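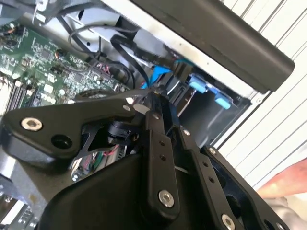
Fuel Load Accounting and the Limits of the Hectare

Jul 1, 2025

Fire agencies in most Australian states report their hazard reduction work in hectares treated. The figure is simple to collect, simple to audit and simple to put in a budget paper. It is also a poor proxy for the thing governments are trying to buy, a lower probability that a bushfire will reach houses, substations and water catchments at an intensity crews cannot suppress.

The difficulty starts with where the hectares are. A burn in remote country may cover a large area at low cost per hectare, with few smoke complaints and little traffic control. A burn on the edge of a town requires notification, mop-up, containment lines and a narrow weather window. If both count equally toward an annual target, a district manager with a fixed budget has every incentive to go remote. Area targets have therefore been met in years when the interface zone received almost nothing.

The Prondari district, used in the modelling discussed below, illustrates the point. It has 31 planned burn units. Of these, 13 adjoin residential land. In the most recent program year the district exceeded its area target, but only two of the 13 interface units were lit. The remainder were deferred on weather or smoke grounds and carried over to the next program, where they joined a queue already longer than the available burning days.

Residual risk models were developed to deal with this. The method runs many simulated fires across a landscape, first with fuel at its maximum accumulation and then with fuel in its current state, and expresses the second loss as a percentage of the first. A burn that does little to interrupt fire paths toward assets does little to the score, whatever its size.

Bettencourt, the consultancy engaged to review the Prondari program, ran the comparison over a 40-year fuel history. Its central finding was that treating the interface units on a short rotation lowered modelled house loss more than doubling the area burnt in the back country. The result is consistent with what fire behaviour theory would suggest. Fuel close to the asset governs radiant heat and short-distance ember supply, and elevated and bark fuels recover within a few seasons in dry eucalypt forest.

The models have weaknesses of their own. Most are calibrated on a single severe weather day, so they say little about the moderate days on which fuel treatment has its greatest suppression benefit. Ember transport is handled crudely. House loss functions are drawn from a limited set of historical fires and do not distinguish well between a dwelling with screened vents and clear gutters and one without. A percentage carried to a decimal place can suggest more precision than the inputs allow.

Ecological constraints are also handled unevenly. Each vegetation class has a minimum tolerable fire interval, below which obligate seeders fail to set seed before the next burn. Eko, the vegetation layer used in the Prondari work, maps these intervals at the scale of the burn unit - adequate for a uniform ridge, less so for a unit that takes in a wet gully and a north-facing slope. Short rotations near houses will push some units under the threshold. The trade-off can be defended in a narrow band of land, but it should be stated in the plan and costed.

Mechanical treatment is the usual alternative where burning is too frequent or too risky. Slashing, mulching and selective thinning can be scheduled in July as readily as in autumn, and they produce no smoke. The costs per hectare are considerably higher, regrowth must be retreated, and mulch left on the ground will itself burn. The Dredness Creek break, mulched along its full length, will need a second pass before the shrub layer returns to its former height, and no line item exists for it in the forward estimates.

That omission is typical. Capital is found for the first treatment, commonly after a bad season, while maintenance competes with every other recurrent expense. A reporting system based on hectares conceals the problem, as the retreatment of a small strip adds almost nothing to the annual total.

A workable standard would report three things by district: modelled residual risk with its range, the share of interface units within their scheduled rotation, and the area held below minimum fire interval. Hectares could still be published as a measure of activity. The data for the other measures already sit in agency systems in most jurisdictions, although the formats differ and the burn unit boundaries are redrawn often enough to make comparison between years laborious.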